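Skuvness releases Lavo 9, planning software for grippers that work in other people's rooms
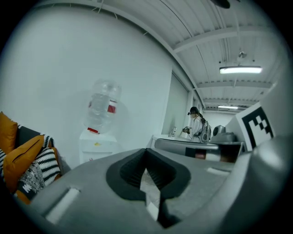 Ayman El Fassi has asked for years that a planner should admit when it does not know where the table is, and he says version 9 of Lavo is the first one he has not had to argue with.

PLONPORT, January 1, 2021 – Skuvness today makes available Lavo 9, a new version of its planning and perception software for grippers. We are aware of the date. The release was promised for the end of the year, and the year ended last night.

Lavo takes in a wrist-level view from the tool, works out where the tool is, and proposes a path for it to follow. Earlier versions did this well in tidy rooms with flat light and plain walls. Our customers, inconveniently, have furniture. They have sofas with patterned cushions, long corridors, ceiling lights and colleagues who are busy with something else at the counter. Version 9 was written with those rooms in mind.

The largest change is in how the software treats printed square markers. Lavo 8 wanted a marker to be flat on to the view and grew sulky when it was tilted. Lavo 9 accepts a tilted board, works out the angle and carries on. If the board is partly hidden, the software reports how sure it is of its position and widens its safety margin to match. When it is not sure at all it stops and says so in a sentence, where its predecessor would display error 404. That number was chosen in the early days by a programmer who thought it was funny, and it stayed for six versions.

Wide lenses have also been given some attention. A lens that sees most of a room bends the walls on its way, and Lavo used to straighten the whole view before doing anything else. This was slow, and it made a mess of the edges. The new version works on the curved view directly and straightens only the patch it needs. On our test machine the time for one planning step has dropped to 59 milliseconds. We have not tested your machine and will not guess.

A third change concerns people. Lavo 9 keeps a separate layer for anything that may walk off, and leaves it out when building its map of the room. Previous versions had a habit of mapping a person as a pillar and then planning around the pillar for the rest of the afternoon, long after the person had gone home.

The software was tried on almost 4000 recorded runs before release. The recordings came from offices, kitchens and corridors, and they were replayed each night against the latest build. The results are included in the download, with the bad ones left in. Shiny surfaces and clear plastic are still the main source of trouble. Lavo 9 can see that something is there but is poor at judging where it ends, and we suggest setting a keep-out zone by hand until this improves.

Tooling has been tidied up as well. The replay viewer, known inside the company as Carnegie because one needed a great deal of practice to get anywhere with it, has been rewritten. It now opens a run in one click and lets you step through the planner's choices beside the view that led to them. You can mark a bad decision and send it back as a test case. The old keyboard shortcuts have been kept for the small group of people who learned them and would be unbearable otherwise.

Settings files from Lavo 8 will load without changes. Files from Lavo 7 need the converter, which is in the tools folder and prints a list of everything it did not understand. Files older than that should be written again from scratch, preferably by somebody else.

Lavo 9 is free of charge to present licence holders. New licences are sold per gripper, as before, and the price has not changed. Support for Lavo 7 ends in May, and we shall send one reminder.

A smaller update is planned to follow, covering marker boards printed at the wrong size. The software currently believes whatever size it is told, and several long support calls have come down to a printer set to "fit to page".

Notes for editors

Skuvness writes control and perception software for gripping tools and is based in Plonport. Lavo is written with one capital letter and does not stand for anything. Press enquiries should go to the Skuvness press desk, which reopens on Monday.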